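Inventory at Durnilell

The instruction from Rirkau was one page long. Clear the second-floor office, record each item, release the room by noon. Chanida Nakpan read it twice and signed at the bottom.

She began with the desk, as it was the longest thing in the room. It was white with a dark edge, and it curved. The form had a box for length and a box for width but none for curvature. She wrote "see note" and did not write a note.

Fotis Tzanetos read out the smaller items from the doorway. Glass bottle, clear, small. Cup, pink. Can, metal. He stopped at the water jug.

"Fixture or consumable?"

"Is there a label?"

"Red and white. Chinese characters."

"Consumable," she said – the form allowed 7 characters for the code and the word had to be shortened.

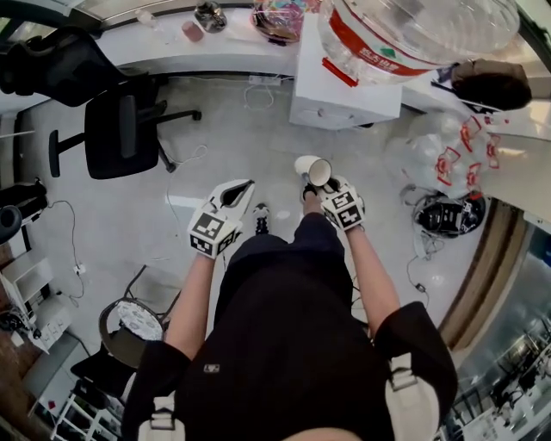

Photo: Roman Krajewska / Sirnness

The white mug took longer. It appeared on no earlier list. The August list gave 33 items for the office and the mug was not among them. Under the rules, an item on no list could not be removed, and a room with an item in it could not be released.

Fotis proposed adding it to the August list. Chanida said the August list was closed. He proposed calling it part of the cabinet. She considered this for some time.

At 11.40 she telephoned Ryszard Śliwiński, who had worked in the room for six years and had left without a forwarding address, only a number.

"The mug," she said. "White, ceramic. Is it yours?"

The line was quiet.

"Does it have to be somebody's?"

She looked at the form. There was a box for owner, and it was marked optional.

"No," she said, and put down a dash.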